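The Long Semester: A College Robotics Club Learns to Pick Things Up

At the Grillano Community Workshop, the robotics club meets in a long room over the machine shop. The floor is painted concrete and the heat comes on late. On club nights the members carry their own lamps up the stairs and plug them into a power strip that hangs from the ceiling.

The club belongs to the two-year engineering program at Cuevas College. It has no course credit attached to it. Students sign up in the fall, pay a small fee for materials, and spend most of the year on one project. In past years that meant line followers and a cart that could climb a curb. This year they chose gripping, and they gave the project a name, Plikotier, which was on the door before there was anything behind it.

The goal was set down on a single sheet of paper in the fall. By summer the club would have a gripper that a person could hold and operate by hand, a set of recordings made with it, and a small program trained on those recordings. The program would then run an arm doing the same tasks without a person holding anything. Only the first two parts are finished.

Working by hand first was a matter of money and time. An arm is expensive and there is one of it. A hand-held gripper can be built several times over, and anyone in the club can use it after a few minutes of practice. The camera rides on the tool, so what it records is close to what a camera on the arm's wrist would record later. The club had read papers by groups that worked this way and decided it suited a room full of people who had classes in the daytime.

The budget was $3,000, most of it from the college and the rest from the club's spring sale of used lab equipment. The arm, a secondhand Statel, took $2,000 of that. It came without a manual. What was left had to cover plastic, fasteners, foam, a camera and the entry fee for the regional student showcase.

Printing took up the early winter. The first fingers were too thin and bent outward when they closed on anything heavy. The next set was thick enough but slipped. Members tried rubber sheet, bicycle tube and a kind of drawer liner before they settled on soft padding, which holds well and wears out at a rate they can live with. It also picks up every bit of dust in the room. They wiped the pads down for the first few weeks and then mostly stopped.

The pivots were the other long argument. Bare plastic on a steel pin worked for an evening and then loosened. Brass went in after the winter break, and the joints have been tight since.

Recording began in February. A session runs two hours. One member holds the gripper, one keeps the log, and the others set things out and put them back. Every attempt goes in the log, including the ones where the hand comes in too high or closes too soon. The club argued about that as well. Some members wanted a clean set with only good attempts in it. Others said the arm would make the same mistakes and the program ought to have a record of them. They kept everything and marked the poor ones with a letter, so that they could be left out later.

The tasks are plain ones. Reach for an object, close on it, let go, back away. Rounded shapes got the most time this spring. A box gives the pads a flat side to meet, and small errors in approach don't matter much. With a ball, the pads have to meet it near its widest part or it squeezes out toward the front or the back. New members tend to come in low and need a few tries before they stop looking at their own knuckles and start looking at the tips.

The gripper at work on the light-colored tabletop:
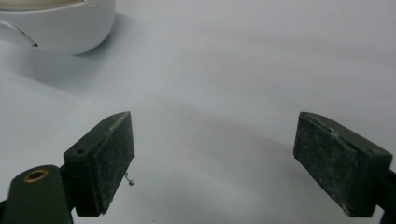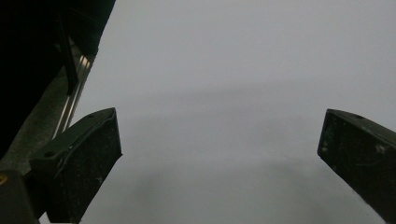
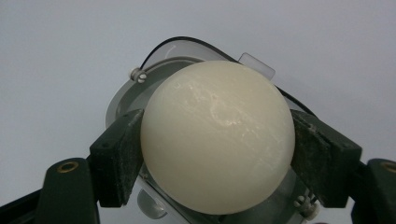
By the end of the spring semester the log held about 300 attempts that the club considers usable. That is a small number for this kind of training, and the members who handle the software say so to anyone who asks. They have trained on part of it and run the result on the Statel arm at low speed, with a hand on the stop switch. The arm goes to the right area of the table. It closes at the wrong height more often than at the right one.

There are several guesses as to why. The arm's wrist sits at a different angle from a person's, and the camera mount was moved once in the spring without a note in the log. The lamps are also a problem. They get set up in a different place every week, and the table looks different under each arrangement. The club has started putting tape on the floor for the lamp stands.

The showcase entry went in anyway. The rules allow a project to be shown at any stage, provided the team brings its records, and the Cuevas team brought all of them in two binders. Visitors were allowed to try the hand-held gripper. A line formed for it in the afternoon, and one of the pads had to be glued back on before closing.

Over the summer the room stays open one evening a week for members who live nearby. They are reprinting the arm's fingers to match the hand-held set exactly, down to the padding, and rewriting the log sheet so that it has a line for the camera mount. Recording will start again in the fall with whoever signs up. The arm is under a bedsheet in the corner until then, next to the curb-climbing cart, which still runs.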